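What We Learned From Cleaning Up the Keyboards
Project report by Benvinda Fonseca
Feb 2, 2022

When our tutor said we could choose any everyday object for the term project, most of the class went for chairs or water bottles. I went for the computer keyboard, mostly as I'd just spilt soup on mine and was feeling guilty about it. My group was me, Timothée Lebrun and Mandla Pretorius, with Olesia Kravchuk as our tutor, and our question was a simple one: what makes an ordinary school keyboard easy or annoying to use, and can you make an old one nice again without buying anything fancy?

We started with the cupboard at the end of the Hordiienko building, where the old computer stuff goes. Larysa Kushnir, the technician, let us borrow ten keyboards on the condition that they came back with all their keys (I'll get to that). Nine of them worked when we plugged them in. The other one only typed the letter P, and only when it felt like it, so Mandla adopted it as our practice patient.

Before cleaning anything we typed on all of them. We used the same short paragraph each time, which was a recipe for lentil pie that Timothée had on his phone, and I can now recite it in my sleep. After each go we wrote down what we liked and what we didn't. I'd thought this would be boring and it really wasn't! You get surprisingly picky after an hour. Some had keys that felt soft and mushy, and a couple were so clacky that the people in the next room came to see what we were building. One had a space bar that stuck down at the left end, so every gap in the recipe came out about four times too wide.

Then we looked at the layout, and this was my bit. I'd been typing for years without really looking at what my hands were doing. Letters I thought I knew by heart turned out to be letters my fingers knew and I didn't. Olesia asked us to draw a blank keyboard from memory and fill it in, and I put the G in the wrong row and forgot the semicolon completely. Timothée, who grew up with a French layout, had a different sort of trouble: his A and Q kept swapping places, and he says they always will.

We made the drawing test into a little survey and asked people in the canteen to try it. Almost everyone could do the top row of letters up to Y, as it's practically a word. After that it went downhill. The bottom row was the worst, and the two people who did get it right both played the same online game where you use those keys for spells.

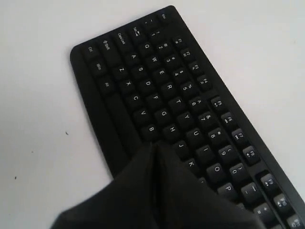 What came up again and again in the survey was that people have their own private keys, the ones they use all day, and the rest might as well be decoration. Hardly anyone could tell us what Scroll Lock does. Loads of people hate Caps Lock with a passion, and one girl told us she had taken hers off at home and put a button from a coat in the gap. On the other hand, people were very fond of Esc. I think it's just a nice thing to press when you've had enough.

The small left-hand keys matter more than I expected too. We asked people to copy and paste a line and watched their hands. Some used a little finger for Ctrl, some used the side of the palm, and my friend from the year above does it with her thumb tucked right under her hand, which hurt me just to look at. Mandla wanted to do a whole chapter on this but we ran out of time, so it's going in the "next time" pile.

Now the cleaning. We tried a few ways and kept notes as we went.

The first way was the lazy one: unplug it, turn it upside down over a bin and pat it on the back. I'd say this does more than you'd believe. Out came crumbs, hair, eraser bits, a staple and something that I'm fairly sure was rice. After that we used a soft paintbrush between the rows, working from one end to the other so we weren't just sweeping the dust back into the clean part.

The second way was a cleaning putty called Brodik, which Timothée's aunt gave us. You press it over the keys and it lifts the fluff out. It's great fun and smells of lemons, but if you press too hard it goes down into the cracks and then you've got a new problem. We spent most of one lunch break picking little bits out with a cocktail stick. It also stops working once it's full of fluff, so start on your least dirty keyboard and finish on the worst.

The third way was taking the key tops off. PLEASE take a photo first. We didn't with the first one, and although you'd think you could just look at another keyboard, ours had a slightly different bottom row from the rest and we had two keys left over at the end with nowhere obvious to live. Larysa found out where they went in about nine seconds and was very kind about it. The tops went in a bowl of warm water with a drop of washing-up liquid, then onto a tea towel overnight. Not the radiator. Mandla asked, and Larysa said no so fast that I've not asked why.

The long keys are a pain. The space bar and the bigger Shift have a thin wire underneath which has to hook into two little loops, and if you miss one you get exactly that sticking thing I mentioned at the start. So that was one mystery solved: I'm nearly certain someone had taken our sticky one apart before us and given up. We rehooked it and it's now my favourite of the lot.

For the outsides we used a damp cloth and nothing else. I wanted to try a proper spray, but we'd read in our notes from the materials unit that strong cleaners can take printed letters off, and our printed ones were already looking a bit faded round E and A. We did do one test on the practice patient with some nail varnish remover. The letter was gone in two wipes. Don't do that.

After all this we typed out the lentil pie again, same paragraph, same people. I'd love to say everyone got faster, and Timothée did, but I got slower, and I reckon it's as I was now thinking about every key. What did change was our comments. Before, we had written things like "gritty" and "yuck" all over the sheet. Afterwards the complaints were mostly about the feel of the springs and where the keyboard sat on the desk, which cleaning was never going to fix.

If I did it again I'd ask fewer questions in the canteen and write the answers down more neatly, because there's a whole page of mine that I can't read. I'd also try keyboards from outside school. My gran has an enormous cream one from her office days and it sounds like a horse on a road. She's said I can borrow it in August when she's away, as long as I don't put it in a bowl.

All the borrowed keyboards went back to Larysa with their full sets of keys, including the practice patient, who still only types P.

Comments

Larysa K.: Very happy with how they came back. The cupboard has never looked so good. For anyone copying this, the wire under the space bar goes in before you press the key down, not after!

pirate_toast: I was one of the spells people in the canteen. Can I have my drawing back? I want to show my mum.

Mandla P.: For the record I still think the thumb thing deserves a chapter.

Gran of Benvinda: The horse is ready when you are. Mind the cable.

More student projects

Endetent: a folding tent for reading in
Why does the Pirness bus shelter leak?
Four ways to mend a school bag
The quietest pencil case
Our lunch trays, before and after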